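Fourteen years of email, and what did I find when I finally went through it? Mostly coupons. Guzmán, the shoe store I visited once, had written to me 2,452 times, which is more than my brother has managed. I kept three messages from Peter about a canoe and deleted the rest with a glass of wine in hand.
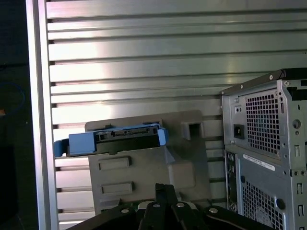
Do old emails need to be kept at all? Only the ones you'd be sorry to lose, and taxes. I still have 67 to read, mostly canoe.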